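How do I get the grey fluff out of a cushioned hairbrush?

Asked in Cleaning and Laundry, Rudilcombe Community Help
Viewed 740 times

I have a plastic hairbrush with a rubber cushion and long pins with little balls on the ends. I pull the hair out every week or so but there is a layer of grey fluff right down at the base that won't come away with my fingers. I tried a comb and it only pushed it further in. Last time I put a brush like this in a bowl of hot water overnight the cushion filled up with water and it smelled for days, so I had to bin it.

Is there a way of doing it without soaking the whole thing? I would like to keep this one as they have stopped selling them at the shop in Clenmont. My daughter uses it too and she has long hair, if that makes a difference.

2 answers

Answer from Liviu Dumitrescu
Accepted by the asker

You can do it without soaking. The fluff is mostly dust, dead skin and whatever you put on your hair, and it sticks to the cushion because of the product. Once the grease is loosened it comes off easily.

Get the hair out first, all of it. Slide the handle end of a tail comb under the hair at the edge of the cushion and lift, then work along a row at a time. If it is badly matted, snip through the mat between the rows with nail scissors and pull the bits out with tweezers. Do this dry. Wet hair wraps round the pins and is much harder to shift.
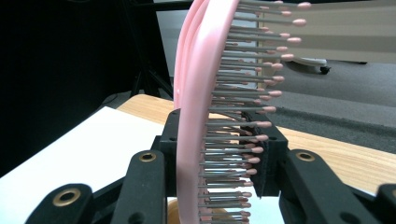 Then fill a basin with a couple of inches of warm water, not hot, and put in a small squirt of ordinary shampoo. Hold the brush with the pins facing down and dip only the pins. Keep the cushion above the water line, in particular the little air hole if yours has one. Swish it for a minute.

Take an old toothbrush, dip it in the same water, shake it off and scrub between the rows at the base. Go along the rows and then across. The fluff will come up in grey rolls which you can wipe off on kitchen paper. Rinse the toothbrush as you go or you are putting it all back.

To rinse, use a clean damp cloth wrapped round a finger, or dip the pins again in plain water. Shake it out over the bath and leave it pins down on a towel overnight. Don't put it on the radiator. I did that with one and the cushion went hard and lifted at one side.

If the balls on the ends start coming off, replace the brush. The bare pins scratch.

I do ours every 3 weeks in winter and less often in August when we're all using less on our hair. Olto sell a small rake thing for the purpose and it works, but so does the toothbrush.

Comments (2)

Asker: Thank you, did it on Tuesday and it came up well. The cushion stayed dry. The tweezers were the bit I was missing.

Liviu Dumitrescu: Good. Dry shampoo is the worst for it by the way, if she uses that.

Answer from ene_74

bicarb. teaspoon in warm water and scrub with a nail brush. don't do it on a wooden one, mine went furry and the varnish came off. never had any trouble with plastic

also hoover it first with the thin nozzle

Related questions
Removing limescale from a shower head
Can I wash make-up brushes with washing-up liquid?
Hair wrapped round hoover roller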